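My neighbour has put his name down for a place in a shared shelter outside Hustadmont, and I can't stop being cross about it. Sixteen families, 24 months of tinned food, a cinema room. A cinema room!

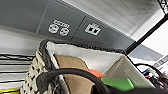

What gets me is the deposit. He could have fixed the roof on our block for that (we've asked him twice). My friend Chunhua Feng thinks I'm jealous, and maybe I am a bit, but I'd still rather spend a disaster next door to people who know my name and owe me a ladder.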